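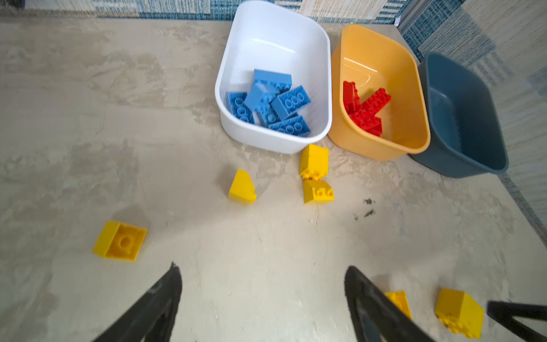
Amber Van Rooij wrote on 8/9/24:

> I don't think it is a gripper fault at all. The log says the fingers
> closed on a yellow brick, the force reading went up and stayed up, and
> then the arm stopped halfway to the bin and sat there until Milan hit
> the red button. To me that is the Surnus controller dropping out. I
> have asked Verbruggen for the new firmware and would like to put it on
> all the arms.

Amber, all,

I'd hold off on the firmware. We were told the last version would cure this as well, and I have yet to see a log that shows it did anything.

The force reading "stayed up" at 92 the whole time, without moving by so much as one. I don't believe that. A real grip wobbles a bit when the arm swings. A flat 92 looks to me like a stuck sensor, or a cable that has worked loose at the wrist. Has anyone taken the cover off and looked? Milan's note doesn't say.

What bothers me more is the stop. The watchdog is set to 400 ms and should have cut the power by itself. Why did it need a person? If the answer is "it only watches the controller, not the sensor", then we have had no real protection on the sorting job since October, and I'd like that written down somewhere.

Until then, could we please:

- keep hands out of the bins while the arm has power, even when it looks parked
- leave the yellow bricks and the empty dark blue bin for last
- send me the raw log, not the summary

Cor has the spare cable, part 700-2.

Bleddyn Mathias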